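Questions I get asked about my vintage bags

I've been selling second-hand handbags and purses under the name Iken for a while now, and the same questions land in my inbox every week, so I've put my answers together (do still write if yours isn't covered!).

Are your bags new?
None of them are. Everything has had at least one owner before me. I wipe the outside, empty the fluff out of the pockets and list any marks I find.

What does "Maldonado" mean in a listing?
It's my own name for the small flat purses with a zip along the top. The Wadura is the roomier one, 32 cm across, and it takes a paperback and a brolly quite happily. 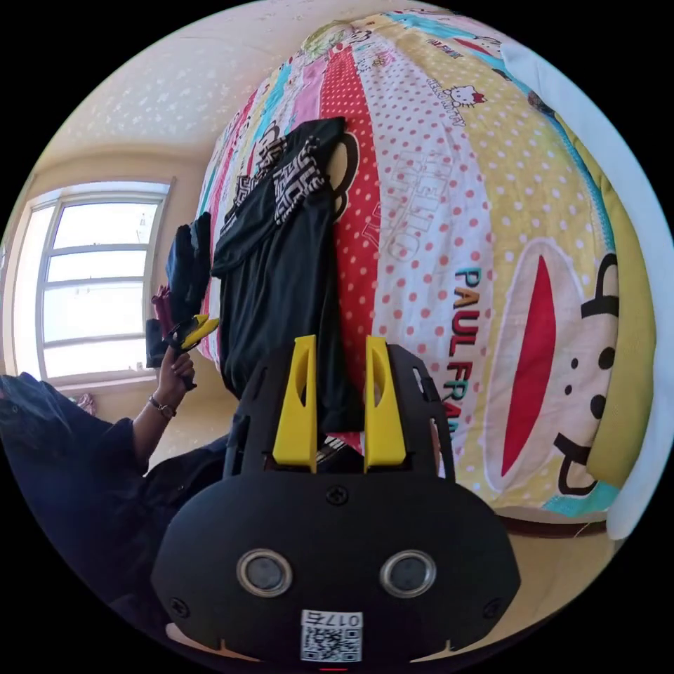
Dark fabric on the bed

Can I add a strap to a clutch?
If there are loops on the sides, yes. I sell plain clip-on chains for 12 pounds, or you can use one you've already got.

How should I store a leather bag?
Stuff it lightly with tissue and keep it out of the sun. Please don't use a plastic bag – leather gets musty so quickly in there!

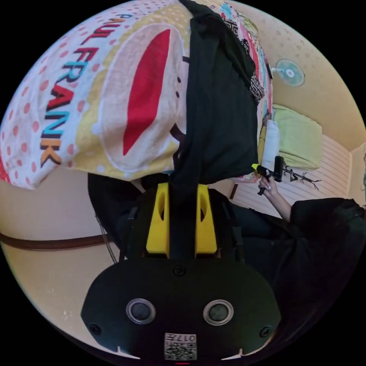 Paul Frank towel with pink polka dots

Do you take returns?
I do, as long as you tell me within 3 days of it arriving. You pay the postage back, unless I've missed something in the listing, in which case I'll cover it. 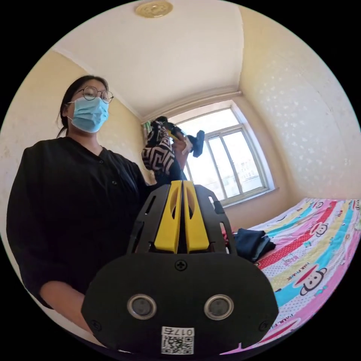 Can you hold a bag for me until payday?
Drop me a message first and I'll put it aside for a week. I don't ask for a deposit.

Do you post abroad?
Only to Ireland at the moment, sorry. I use Drallel for parcels and they're tracked all the way.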